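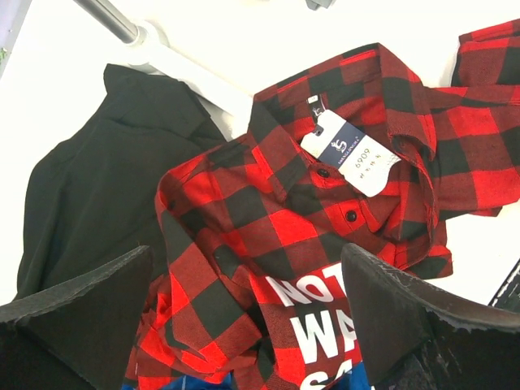 By M. Fallahi

I love a flannel shirt, and I love the week in spring when I finally go through all of mine. Every year in March I pull everything with a collar out of the closet, heap it on the biggest table I can find, and start over from nothing. It's the best tidying job in the house, and I think most people do it wrong!

They fold. They fold beautifully, into those little upright packets, and then they forget what they own. A red-and-black buffalo check deserves better than the third row of a drawer. Those big squares are a pattern you should be able to spot from across the room, half asleep, with one sock on.

So my case is for the rail. Hang the shirts. Hang every single one, the plaids and the plain ones, even the old black thing you only wear for painting. When I lived in Karngate I had a bare rail and no closet door, and I wore more of my clothes that year than I ever had before (and bought fewer, too).

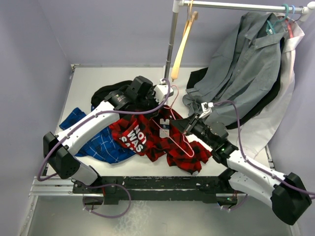
Clornance Quarterly, Issue 40

Mixed hangers are fine, by the way. Wood, teal plastic, pink wire, whatever you've got. I know the matching set looks wonderful in the catalogs, and Otetti will happily sell you 200 of them, but a row of odd colors has its own charm and you learn which shirt lives where. Wood for the heavy flannels, if you have it. Wire will do for a thin cotton.

And please, cut the tags off the day you hang things up. A shirt with its tag on is still half in the store. You keep saving it for some better Saturday, and meanwhile it's a perfectly good shirt with a chest pocket or a soft collar that wants wearing in.

Last tip: button the top button before it goes on the rail, then the one below. The collar sits better and the shoulders stay put. I did nearly 40 shirts that way this spring and had a great time doing it, radio on, coffee going cold on the windowsill.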